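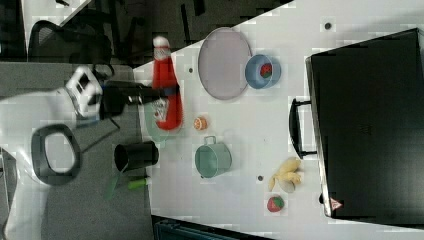
Table rental: common questions

How many tables can I book?
Up to 9 per order. For larger events, write to Nathalie Van Wijk at the Skerkent office.

Is there a deposit?
Yes, $400. We return it within 9 business days after pickup.

Do you deliver?
We deliver in Skerkent and Pleditz. Orders over $1,000 go out free. Everyone else pays the flat fee shown at checkout.

Do I need to clean the tables?
Wipe off food and sauce. Please don't use bleach or scouring pads.

Can I change my date?
Yes, once, up to noon on the day before delivery. April bookings can't be moved.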